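Troltirholm Robot Notes
17 October 2018

1/ Big week for our tabletop planner, so here comes a thread! Plitico (our motion planner) and Andau (the perception half) finally share one world model. I've wanted this since June and I'm very happy about it.

2/ Quick background. Until now Andau would look at the table, publish a list of objects with boxes, and forget it all at the next update. Plitico kept its own list. When the two disagreed, the arm stopped and waited for a human to restart something. Usually me.

3/ Now there's a single scene graph. Every object is a node, and the edges say what it rests on. The ketchup on the plate is my favorite test case, a bottle lying on a thing that could get picked up too. Move the plate and the graph knows the bottle has to come along.

4/ Strawberries, banana, orange slice: easy, they sit on the table and have no opinions. The green colander is harder. All those little holes! Depth data through a perforated base is a mess, and the old code would split it into crumbs and plan happily around each crumb.
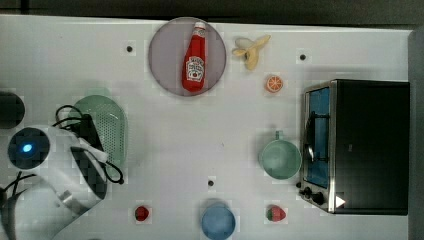 5/ What fixed the colander was dull and lovely: fit the outline from color first, then fill the depth in behind it. A couple of days to write, an afternoon to tune, and the crumbs are gone.

6/ Cables next. Ours loop off the gripper in big arcs, and a planner that only knows about rigid links will cheerfully sweep them over everything on the table. We now hang a fat soft capsule off the wrist and charge a cost for dragging it near tall objects. It's crude and I love it.

7/ Charging a cost turned out much nicer than forbidding contact. With a hard limit Plitico gave up on half the far side of the table. With the cost it takes the long way around and only brushes past things when there's no other path.

8/ Speed! A replan used to take 800 ms. It now fits in 100 ms, which means we can replan while the arm is moving. Most of the gain came from caching collision checks against whatever hasn't moved since the last update. Most of the table never moves.

9/ The cache bug I'm least proud of: I keyed it on object name. Andau renamed the bowl halfway through a run (bowl_2, thank you) and the planner held on to a ghost bowl at the old spot. Keys are now IDs that survive a relabel.

10/ Tooling, for the people who like tooling (hello, friends). Shaikh is our replay viewer. You scrub through a run and see the camera view, the graph and the planned path side by side, and you can edit the graph by hand and ask for a new plan from that exact moment. I keep it open all day.

11/ We put 2000 recorded plans back through the new stack overnight and Shaikh flagged 13 where the path got worse. Every one was a reach low over a dish with the gripper pointing down, so that's the pose I've been staring at ever since. Crowded tables like this one, with the cables up by the ketchup plate and the gripper down at the green one, are where it gets interesting.

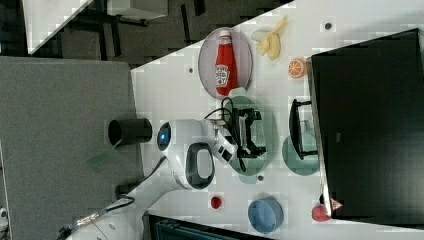 Someone in the replies wants to know whether the soft capsule follows the wrist rotation or just hangs straight down, because theirs always ended up on the wrong side of the arm.

12/ Great question! It follows the wrist, with a lag. We drag the free end behind the rotation and let it settle toward gravity. Ours was on the wrong side too until we stopped resetting it at the start of every plan. It needs to remember where the last plan left it.

13/ Still on the list: see-through stuff, which Andau treats as a rumor, and telling a lid from a plate. If you've had luck with transparent objects from a single overhead view, please send me what you've got. I'll be in Shaikh, scrubbing.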